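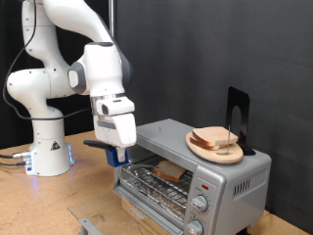
The toaster oven task at Gevby: one arm, one handled metal rod, three slices.

1 December has been avoided by our press office for years, so naturally we are announcing on December 1, 2024 that Gevby is extending Mirko, its project to collect examples for a robot learning system. The subject is toast.

Mirko began in August with the belief that bread would be easy. The collection now holds 1375 examples, each a complete attempt guided by a human operator. Of the 58 kitchen tasks on the project's list, 26 have been started. Toast has taken up more of the calendar than anyone budgeted for.
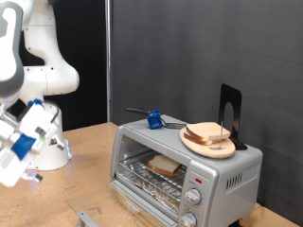
Gevby Robot Learning Team

Operators work in short shifts and record every attempt, including the clumsy ones. Those are labelled and kept – a system that has only met perfect toast is poorly prepared for breakfast. Bread positions are changed between attempts, and so are the operators, whose habits the model would otherwise copy faithfully.
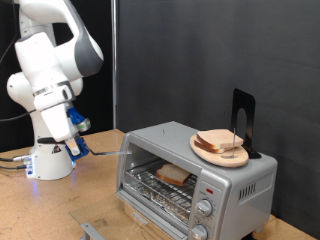 Blue gripper, long metal rod and an open oven door during the toast work.

The next stage adds 13 tasks and is supported by Zullier, our partner in Dal Bello. Samples of the collection will be sent to research groups on request. Bread is not included.

Press enquiries: Gevby press office.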